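**Open day at Skornora - went on Sunday, notes and a few grumbles**

**maplegrit** wrote:

Sunday, September 5, 2021

Well, I finally got myself over to the Skornora open day, after two years of saying I would and then finding a gutter to clean instead. The drive was 88 miles each way and I'd do it again tomorrow! Parking was in the field behind the loading dock, coffee was free, and everyone in a company shirt seemed happy to be asked the same thing over and over.

I spent the morning in the big hall with the pallet movers, which are loud and impressive and you've all seen the videos, so I'll skip those. The part I want to tell you about was upstairs, where they had the hand-held grippers out and you could stand right next to the work and talk to the person doing it. Sabina Jireš was running that room. She must have given her talk a dozen times by the time I sat down, and she still took my questions as if they were new ones (bless her).

The tool is simple enough to look at. It has two black fingers that face each other, and a person carries it around and does a job with it, and the recordings go toward teaching an arm the same job later. What got me was how long she talked about the moment before you close on anything. Fingers wide, a good big gap, and come in over open table.
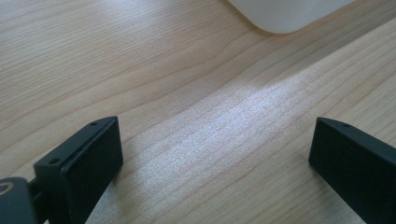
### What I'd tell anyone going in March

- Go upstairs first. I went at 11 and got a chair, and by lunch people were standing on the stairs.
- The Havon talk and the Bonum talk run at the same time in different buildings, so pick one. I picked Havon and it was fine, a bit heavy on slides.
- Bring a sweater. The hall doors stay open all day.
- The 3 o'clock tour is the same as the morning one with fewer kids.

Happy to answer anything I can. I'm a retired cabinet guy, so please go easy on the math.

---

**tollbridge_ed** wrote:

Lovely writeup, thank you! I was there too, must have walked right past you. I have to disagree about the pallet movers though. I thought that was the best thing in the place and I'd happily have skipped the upstairs. A person holding a tool isn't automation to me, it's a person holding a tool. I wanted to see the arm do it.

---

**maplegrit** wrote:

Fair enough, Ed, and I did feel a little of that walking in. But I asked Sabina nearly the same thing and her answer was that the arm has to learn from somebody, and she'd like it to learn from somebody patient. I apprenticed for 4 years under a man who made me pick up a chisel and put it down again until I wanted to throw it at him, so I suppose I was always going to be on her side.

Also, and I know this is only me, but I could not stop looking at that table. Pale wood, long easy waves in the grain, and a stretch of glare right across it. I asked her if the shine bothers the camera and she said that kind of light is good practice, and that a kitchen at breakfast time is worse. 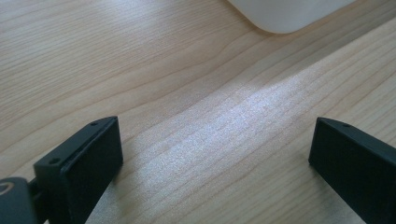
*Both fingers open and a bright band across the grain between them.*

---

**quietservo** wrote:

I do vision work for a living (different company, no connection) and I'd push back on the glare being good practice. Sometimes, sure. In your second photo the grain in the bright patch is mostly faint streaks and speckle. If whatever you're reaching for is the same pale color and sitting in that patch, you may well lose its edge. The white thing at the top has a bit of shadow under it, and that's a big help. I'd have pulled a blind down.

---

**tollbridge_ed** wrote:

See, now that I would have gone upstairs for. Did anyone ask her about blinds?

---

**maplegrit** wrote:

I did not, and I wish I had! I'll write and ask. She gave out cards.

---

**hennypen** wrote:

I went with my son, who is nine, and we were in the Sầm room nearly the whole day, so I missed all of this. For anyone with children - that's the one to aim for. There was a line, and ticket 139 was being called when we left, but they let the kids take as long as they liked and nobody hurried him. He has asked for a gripper for his birthday. I told him we'd talk.

@quietservo, is glare something they can fix afterward on the computer, or is it just gone?

---

**quietservo** wrote:

Depends how bad it is. If there's still some texture in the bright part, as there is in those two, you can usually work with it. If it's flat white, it's gone. So maybe I was a little hard on them. I'd still want the blind, at least for half the recordings.

---

**maplegrit** wrote:

I'll put that in my note to her, the half and half idea, and post whatever she says in here. Ed, I'm saving you a chair upstairs in March whether you like it or not.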